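By Maj-Britt Løken
April
6 min read

Every spring someone tells me the housework is about to be over. This year it was a brochure from a company called Wastorden, which promises a kitchen helper "ready for real homes" and would like 3,880 dollars for the pleasure of proving it. I have been hearing versions of this since I bought my first dishwasher, and I still stand at the sink most evenings with my sleeves pushed up.

I don't doubt the engineers. I have met a few, and they're more modest than the people who write their brochures. What I doubt is the word "ready." A machine that can put away a plate has shown me it can put away that plate, from that spot, with someone nearby who would very much like it to succeed. My kitchen has a drawer that sticks, a kid who leaves spoons in the sponge holder, and a casserole lid that fits nowhere. Who is testing on the casserole lid?

Wastorden says its helper got through 900 dishes in trials. Fine. How many different dishes? How many were greasy? How long did each one take, and how often did a person reach in? I wrote to ask. The answer thanked me for my interest and gave me the price again.

The shop floor is supposed to be the easier case, and I went along with that until I spent a Wednesday at Hirley, a packing plant where they run two arms from Plelitz. The arms lift cartons all day and they're good at it. Then a carton comes down the line with a soft corner, the arm stops, and a man named Radu walks over and fixes it with his thumb. He told me he did that more than 50 times in a shift. Nobody had put his thumb in the sales material.

So I read demonstrations the way I read restaurant menus. What's the dish, and what has been left off? Give me wet glasses, a bread knife, a plastic tub that has flipped over and filled with water. Show me an hour of it without cuts, then tell me what it costs to repair. Until then I'll keep my 3,880 dollars and my dish towel.

Putting dishes away is a harder job than it sounds, and I think people forget that because their hands do it for them. You have to judge an edge, find a gap, and let go at the right moment. A rack helps a lot. Plates standing in wire slots, cream and pink or lavender and light blue and mint green, are about as polite as crockery gets, and a black gripper poised with nothing in its fingers over the tray beside them tells me very little about the rest of the cupboard. I would want to see the same arm meet a week of my family's dishes before I let anyone use the word "helper."
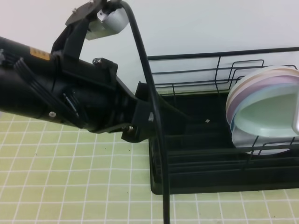
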